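Swati - recipe and leftovers list, read me first

Last touched October 14, 2019 by Areeba Baloch. Ask me before changing column names please, the print sheet breaks.

What it is

A plain list of family recipes typed up from my aunt Shagufta's notebooks, plus what people did with the leftovers. One row per dish. Started as a thing for cousins, now a few other people use it so it needs a proper readme. This is that, sort of.

What's in the folder

recipes.csv - the main list, 39 dishes
leftovers.csv - what was made next day, matched on dish_id
notes.txt - bits from the notebooks that didn't fit anywhere
print_sheet - makes the A5 cards, needs Praltus installed

Columns in recipes.csv

dish_id - short code, never reuse one
name - as written in the notebook, even if the spelling is odd
name_en - my best go at English
serves - as written. Blank means it wasn't written, don't guess
time_min - hands-on time only, not soaking
heat - mild, medium or hot. Shagufta's idea of medium, so be warned
source - notebook and page
checked_by - initials of whoever cooked it

Measures

The notebooks use cups, but it's a tea cup and not the American one. Filled it with water and weighed it a few times, then converted everything to grams. Where the page just says "enough" I left it as enough. Spoons are level unless the row says heaped.

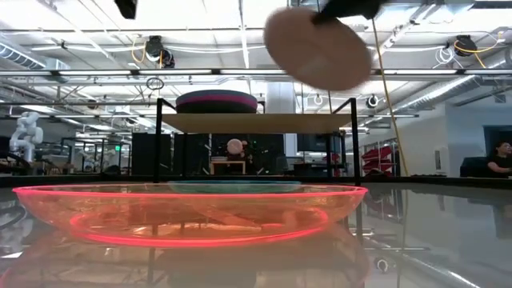 Oven temperatures are for a fan oven. Babar Bukhari has a gas one and put his own numbers in notes.txt, under the dish codes. Dals and anything with dried beans assume an overnight soak - the quick soak works for chana but we had bad luck with rajma, still hard after ages on the hob.

Known problems

- 2 rows have the same name (aloo gosht). Differnt dishes, different notebooks. Leave both.
- Page 28 of the green notebook has a big stain, so the kheer recipe is part memory. Flagged in notes.
- Vilgot's pickled herring is in there. Yes I know. He cooked it for Eid and people asked for it.
- Zdzisław Kurek's pierogi row has no quantities for the dough yet. Chasing him.
- leftovers.csv is patchy after row 25, got bored, will come back to it.
- Accents go funny if you open the file in an old spreadsheet. Import as UTF-8.

Adding a dish

Cook it once from what you typed, following only the row. If you had to phone someone halfway through, the row isn't finished. Then put your initials in checked_by and send it to me. Don't send photos of handwriting and expect me to type it, I've got a pile of those allready.

Using it

Fine to copy, cook from, print for your own kitchen. Please don't sell it or put it on a recipe site - Shagufta said no to that and I'm sticking with it. If you change a recipe, give it a new code and say what you changed.

To do

Halve-the-batch column. Proper index by ingredient. Veggie flag, Vilgot Lindholm has offered to go through them all in October if I send him the csv.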